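Search news, drivers, results

Gilchrist Touring Series to trial reverse grid at Wusbridge

The Gilchrist Touring Series will run its first reverse-grid race when it opens the new season at Wusbridge in January, and the field is already arguing over who gets the best of it.

Series director Raymonde Campbell confirmed the plan after a meeting with team owners. The Sunday program will now carry two races in place of the single long one. The first is set by qualifying, as before. For the second, the top seven finishers from the first race will line up in reverse order, so the winner of the opener starts seventh and has to fight back through six very motivated cars.

It's a terrific idea for this track. Wusbridge is short, bumpy and wide on the exits, and the run down to the first corner has room for three cars side by side if everybody behaves. Last season's race there was settled in qualifying, with the first four home in exactly the order they started, and plenty of fans let the series know what they thought of that.

"We heard them," Campbell said. "The cars are close enough now. We should let them race each other."

Each race will run 42 laps, with a mandatory stop for tires in the second one only. Points are the same for both, and a driver who wins the pair will pick up a bonus that Campbell said is still being worked out with the teams.
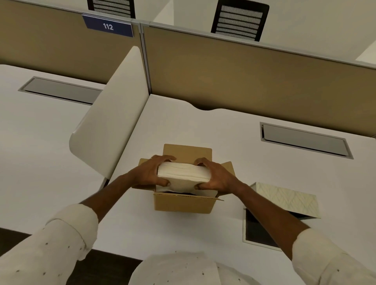 Reigning champion Khoa Kim, who drives for Bavell, could be forgiven for grumbling, given how often he'd have been sent back to seventh under these rules. He sounded thrilled instead.

"I started in karts on reverse grids every weekend," Kim said. "You learn to pass or you go home early. I've missed it."

His teammate, Zübeyde Akgül, was a little more careful. She finished second in the standings last season and thinks the interesting part will come late in race one, when drivers near the cutoff have to decide how hard to push. Finish seventh and you start the second race from pole. Finish eighth and you stay eighth.

"Somebody is going to lift for a place, and somebody else is going to run into the back of them," Akgül said. "I would like it not to be me."

The rulebook does have an answer to that. Race stewards will look at any car that loses a place without good cause in the final two laps, and a driver found to be holding back can be sent to the rear for the second start.

The Braltero team has the most to gain, at least on paper. Its pair of cars spent much of last season stuck in the middle of the top ten, quick in a straight line and short of grip in the slow stuff. Rookie Bình Lại takes over the second seat this year after a super test at Wusbridge, where he put in 100 laps in one day and was still finding time in the last hour. Team boss Santosh Dhillon said a front-row start would do wonders for him.

"Put that kid in clean air and watch," Dhillon said. "He doesn't give places back."

The trial covers Wusbridge only for now. Campbell said the series will talk to teams afterward before deciding whether other rounds get the same format, and she'd like to hear from the grandstands too. Gates open at 8 a.m., with race one at noon and race two at 3 p.m. Tickets for the hill above turn one go first every year, so don't hang around if that's your spot!

1,701 shares
42 comments

Get race news in your inbox. Enter your email to sign up for our newsletter.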